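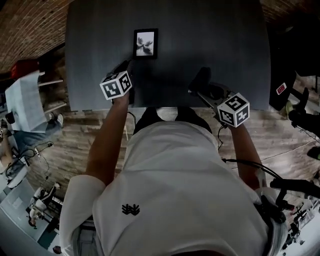
Keyvan Hassanpour reports that his first keg on the Pruren poured nothing but foam until he lowered the regulator and let the keg rest overnight, and he asks whether the guide could put the resting time ahead of the tapping steps. It now appears in step 2 below.

Search this manual Enter keyword Go

Section 5. Connecting and Tapping a Keg

This section applies to the Pruren single-tap dispenser with the standard coupler. For the two-tap model, see the Tapley supplement.

Before you start

Read the label on the keg collar and confirm that the coupler type matches. The supplied coupler does not fit slider-type kegs. Check that the gas cylinder is upright and strapped to its bracket.

Caution: Carbon dioxide can build up in closed rooms. Do not operate the dispenser in a cellar or closet without ventilation.

5.1 Tapping

1. Turn the cabinet on and set the dial to 3. Leave the door closed for 60 minutes.
2. Place the keg in the cabinet and let it rest overnight. A keg that has been rolled or carried up stairs needs the full time.
3. Close the faucet. Confirm that the coupler handle is in the up position.
4. Remove the dust cap from the keg valve and wipe the valve with a clean cloth dampened with sanitizer.
5. Seat the coupler on the valve and turn it clockwise until it stops.
6. Open the cylinder valve slowly, then open the shutoff below the regulator.
7. Pull the coupler handle out and press it down until it clicks.
8. Brush soapy water on each gas fitting. If bubbles form, close the cylinder valve and tighten the fitting before going on.
9. Open the faucet fully and draw beer into a pitcher until it runs clear.

Note: A half-open faucet causes foam at any pressure. Always open it all the way.

5.2 Adjusting the pressure

Turn the regulator screw one quarter turn at a time and wait 30 minutes between changes. Wheat beers are usually served at a higher pressure than stouts or bitters; follow the brewer's figure where one is given. To lower the pressure, back the screw out, then pull the relief ring on the coupler briefly.

Caution: Never connect a keg to a cylinder without the regulator in place.

Last updated: December

Contact Cliststead Dispensing | Copyright Cliststead | Back to top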